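Ticket: Small gear won't sit square on the round base, plus a question about the cloth
Product: Gidine gear and base set
Submitted by: Lacey Greenwood
Status: Open

Hello, and thank you in advance to whoever picks this up! I bought the set in April and have enjoyed it very much, but I've got myself into a muddle over the assembly and would love a second pair of eyes. Pictures first, then the long story.
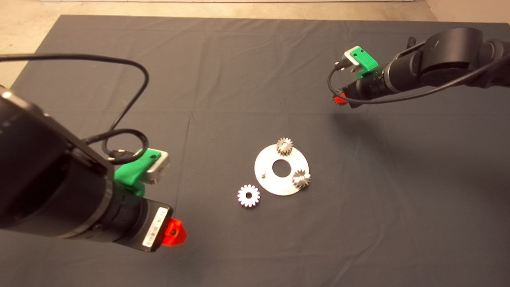
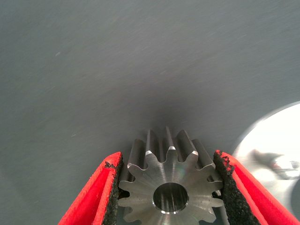
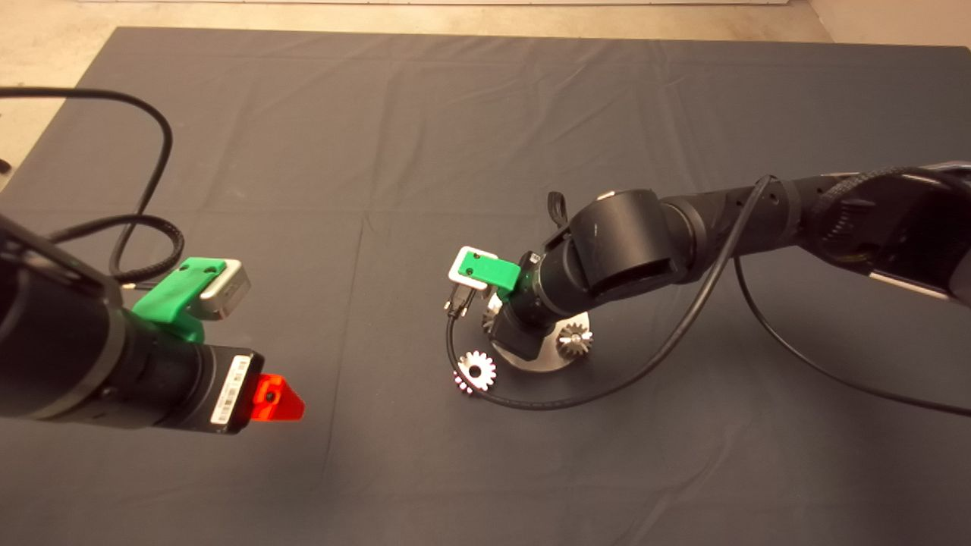
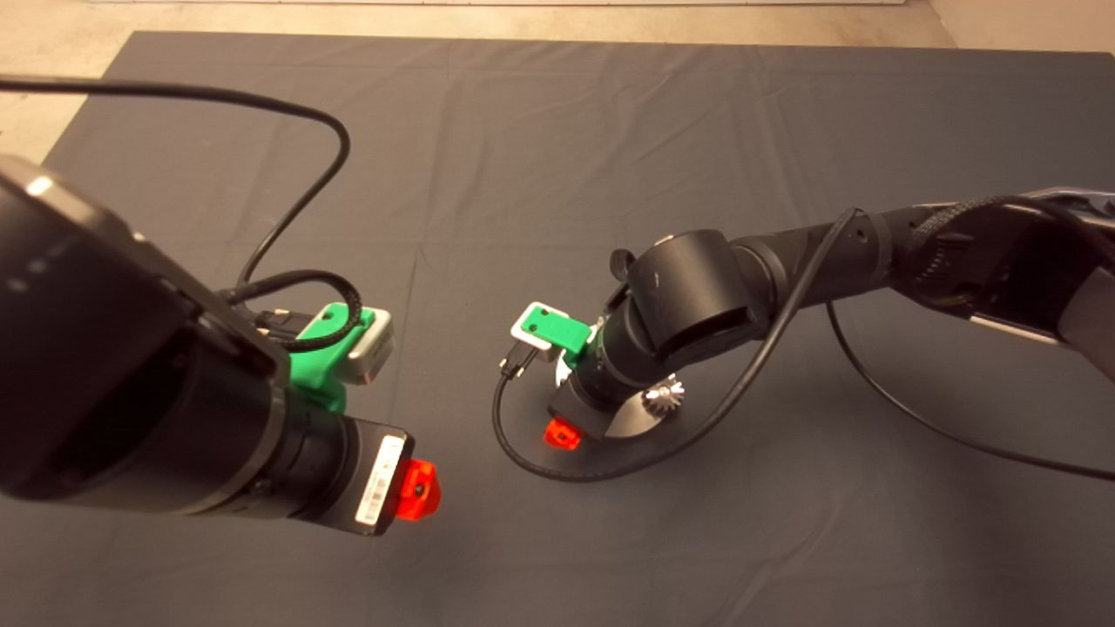

So, my trouble is with seating. When I set a gear down on the base by hand, it goes on nicely maybe the first time, and then the next time it leans a hair to one side and I have to lift it off and start again. I've tried:

- wiping the base and the bore of the gear with a dry cotton rag (no change)
- turning the gear a little as it goes down (helps, but not always)
- swapping the Gidine base for my older Dralby one, which is heavier (the lean was still there)

My own suspicion is the cloth. It was folded up in a drawer for ages and the creases never quite came out, and I wonder whether a base sitting over a fold would rock. I pressed it on low for 2 minutes a side, which softened the lines a bit. Would you go hotter, or is there a stiffer mat you'd recommend? A friend swears by the Nimari one, but I do like how the metal shows up against dark gray.

Update, later the same evening: I slid a piece of stiff card under the cloth and the rocking is much better! The lean still turns up now and then, so please keep this open. I'm at my bench until 9 most nights if you'd like me to try anything.

Warmly,
Lacey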